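Print this page | E-mail this page

Teaching by hand – gallery from the Iltatton sessions

October 23, 2022

Quick page to get these up before I lose the notes. This is the bedroom set at Iltatton, where we've been showing the two-arm machine how to tidy. Everything gets done by a person first. Sometimes that means holding the wrists and walking them through it, sometimes it's Zuweira on the remote handles from the next room with a headset on. Robot copies later, on a good day.

Ten runs per task is the aim. We don't always get there. Somebody needs the kettle, or the left wrist sulks and we have to re-zero.

More words than pictures this time, sorry to those who come for the pictures. The kitchen set is coming in March with a lot more in it.

BEDROOM SET

Tasks on the card for this one: clear the bed, pair the shoes, fold or at least flatten whatever cloth is lying there. Clearing goes first. Araba wrote the card and she's strict on order – no folding till the shoes are dealt with, and no going back to fix a bad pick once you've let go. If it's a bad pick it stays in the log as a bad pick and Tipene tags it afterwards.

Soft things are the hard bit. A box you can shove. Cloth you have to pinch, lift, look, and pinch again, and on the remote handles you can't feel a thing, so you go by colour and shadow. Zuweira reckons she learned more from watching the creases than from anything on the Elteck display.
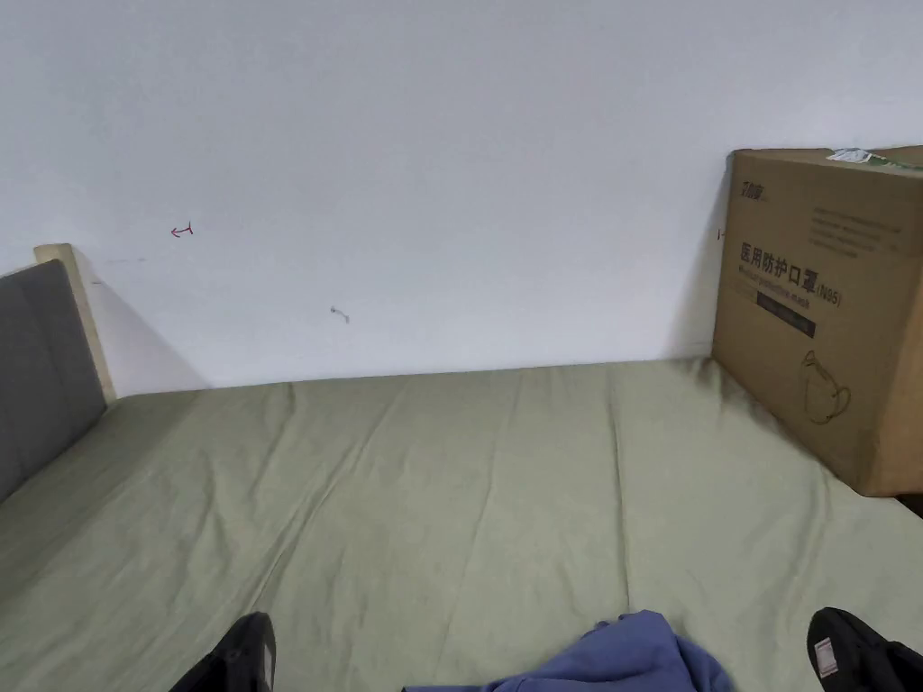 Bedroom set, green sheet. Black shoes and the blue cloth at the near edge, N95 mask carton back in the corner.

The carton is the one people argue over. Big, bulky, and right up against the wall, so there's no getting a hand behind it. Abdul-Rahman's way is to come in from the open side, flat palm, and drag it toward you before you even think about lifting. Lempi goes over the top with both arms. We kept both ways in the set. Whether the Zakaria software likes having 2 answers to one question, we'll see.

Shoes: grab by the heel. I say this every time. Go for the toe and it rolls on you, then you're chasing it with a hand that has a half-second lag. Laces are a nusiance for the fingertips too, so stay well clear if there are any.

Cloth: no rush. Pick a fold that stands up a bit, close slow, lift straight up, wait for it to hang. If it comes up in a ball put it down and log it. Don't shake it. The arms aren't built for shaking and Hultness won't pay for another elbow.

BY HAND OR BY REMOTE?

We get asked a lot. By hand is quicker to learn, and new people are decent at it within 3 tries. Downside is your own arms get in front of the head view, and half the footage ends up being sleeve. Remote is cleaner to look at but tiring. Seventy minutes is where we make people stop, even if they say they're fine. Lempi always says she's fine.

One more thing for anyone joining the next round – move your head before your hands. Look at the thing, hold still for a beat, then reach. The view is what the machine learns from, and if you're looking at the door while you grab a shoe then it learns doors. Took me a while to get out of the habbit.

Wall behind the bed has marks on it. Leave them be please, no scrubbing.

Next up is drawers and then the kitchen. Sign-up sheet is with Araba.

COMMENTS (4)

Tipene Rewi
Heel grab, yes. Still tagging the toe ones from last round and there are a LOT.

Greta_in_the_shed
Do you change the sheet colour between rounds? Ours got very good at white bedding and fell apart on anything else.

Araba Adjei
Greta – yes, that's the plan, plus a striped one if I can find one cheap. Green was what fit the mattress.

mossbank
Would love to see the over-the-top lift on the box. My money's on the drag though.

Contact: the Iltatton sessions desk | © 2022 Iltatton sessions, all pictures ours | Back to top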